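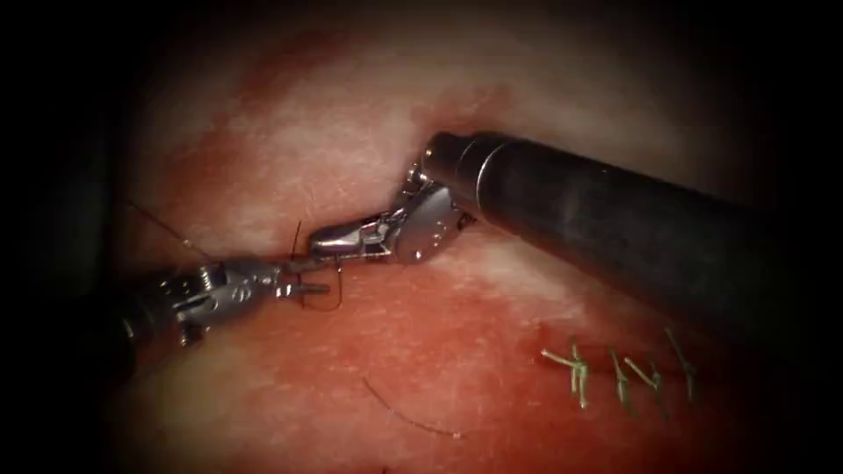
Two surgical instruments over tissue

Stoltdale Film Society – minutes of the program meeting, November 2019

Present: G. Spahić (chair), L. Csizmadia, P. Orne, M. Reyes. Apologies from the Dretley group.

1. Minutes of the September meeting
Read and approved with one correction. The drama night started at 8, as printed on the posters.

2. Spring season
Gorazd Spahić went through the list of family dramas suggested by members. Two titles are no longer available from Dumix, the distributor we normally use. M. Reyes will ask whether older prints can be borrowed. It was agreed to keep the coming-of-age film in the opening slot and move the boxing picture to the end of the season.

There was a long discussion about subtitles. P. Orne prefers the dubbed version of the second film – the only copy she has seen with clear sound. Vote: subtitles, 3 to 1.

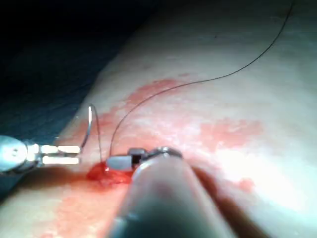
Curved needle held at the tip of the jaws, with dark suture thread

3. Attendance
The last screening drew 41 people. The back row of seats needs repair before the next one. L. Csizmadia to get a price.

4. Joint screening with Dretley
Dretley would like to host. Their hall is larger but the projector is older. Decision put off until someone has tried it with a disc.

5. Other business
Program notes are running too long and giving away endings. Writers are asked to keep to one paragraph and stop before the last act.

Meeting closed. Next date to be sent by email.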